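The great share house kitchen reckoning

I moved out of my last share house in September, after longer than I care to admit, and I've been unpacking boxes in a flat where every single dirty cup is mine. It's quiet. I keep going to write my name on the milk.

So I've been thinking about kitchens, and about how you can live with people for ages and know almost nothing about their families or what they do all day, but know to the millimetre how they feel about a soggy sponge left in the sink.

The first place was on a hill behind the old Vuleck factory, 38 steps up from the street (I carried a fridge up those with a bloke I'd met that morning, and we never really spoke of it again). Four bedrooms, one bathroom, a kitchen with a floor that sloped so badly that a dropped grape would end up under the stove every time. We had a roster on the fridge. It was a lovely roster, colour coded, laminated at somebody's work on the sly, and I don't think anyone obeyed it past the second week. What we had instead was a kind of cold war. You'd wash your own plate and your own fork and leave the saucepan, because the saucepan was communal, and the communal saucepan belonged to whoever cracked first.

I always cracked first. I'm a cracker. I'd come home at eleven at night after a shift, look at that saucepan with its ring of dried porridge, and scrub it in my coat.

The second house was the opposite, all rules. You had to dry up straight away, tea towels were changed daily, and there was a kitty jar that we each put 3 dollars into every week for dish soap and bin liners. I moaned about it the whole time I lived there, and I'd give a fair bit to have that jar back. We never ran out of anything! There was always a spare Flalo sponge under the sink, still in the wrapper. I didn't know you could live like that.

My other great domestic discovery from that house was that people have a rack personality. Some people stack plates big to small, all facing the same way, cutlery handles down. Some people build a sort of tower, bowls on mugs on a colander, and walk off whistling while it creaks. I'm the second kind and I've made my peace with it, though I did once lose a casserole dish that wasn't mine at two in the morning and had to own up over breakfast.

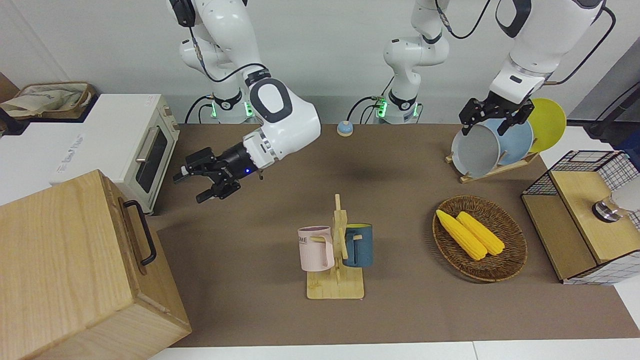
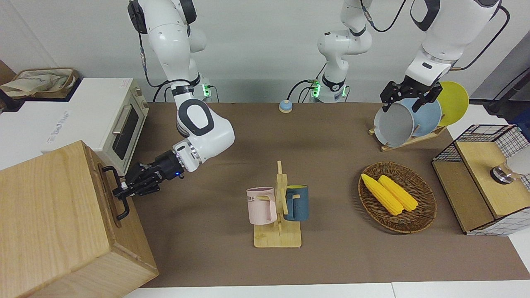
Anyway, the casserole dish. I replaced it, and the replacement was nicer than the original, which for some reason made the whole thing worse. She kept saying oh you shouldn't have, in a voice that meant the old one had been her nan's. I still feel a bit sick when I see that shade of orange.

House number three was the big one, the terrace on Grgić Street with the fig tree. Six of us at the peak, plus whoever was on the couch. We had one oven between the lot of us and it had two settings, off and cremate. Sunday roasts were a group activity because someone had to stand there turning the tray around every ten minutes while someone else fanned the smoke alarm with a baking sheet. I learned to cook in that kitchen, properly I mean, mostly from watching other people over their shoulders while I waited for my turn. Dhal, a decent pie crust, how to tell if an egg is off. My whole repertoire is stolen from housemates and I still call the dishes by their bedrooms. Front Room Curry. Attic Soup. There was a Sunroom Lasagne as well, but I've never got it right and I suspect she left something out when she gave me the recipe.

We did have one truly enormous fight there and it was over a kettle. A Stevus, second-hand, with a whistle that could strip paint. Half the house loved it and the other half had bedrooms next to the kitchen. It went missing one night and turned up in the fig tree, and to this day I don't know who put it there, although I've got a strong theory and if you're reading this, you know who you are. We held a house meeting. There were minutes! The kettle was allowed back on condition that it not be used before seven in the morning, and then two weeks later somebody left it on the gas with no water in it and that was that.

What I miss is the company of it, I suppose. Someone leaning on the bench while you chop things, picking at the cheese, telling you a long story about a meeting. You never planned to have a conversation, you just both got hungry at the same moment. I've had friends over to the new flat and it's been great, but it's an event. I tidy up first. I buy dips.

The flat's kitchen is tiny, by the way, and I love it. There's room for one person and a half-open dishwasher (a dishwasher! at my age!) and a window over the sink that looks onto next door's lemon tree. My moving budget had 125 dollars left in it by the end, and I spent nearly the lot on one good frying pan that lives on the stove and that no one else will ever put a metal spoon in. I've caught myself just sort of looking at it.

I've kept a few bad habits. I still label leftovers. I still hide the good chocolate behind the lentils, where it's safe from absolutely no one, and last week I forgot I'd put it there and bought more. And the other night I left a saucepan soaking, went to bed, got up in the morning and was properly annoyed with whoever had left it.

I did crack and wash it, but not till the afternoon.

If you've got a share house kitchen story, put it in the comments, especially if it involves a kettle. And if anyone out there has a lasagne recipe that uses up to two jars of something mysterious and red, please get in touch, I think I'm close.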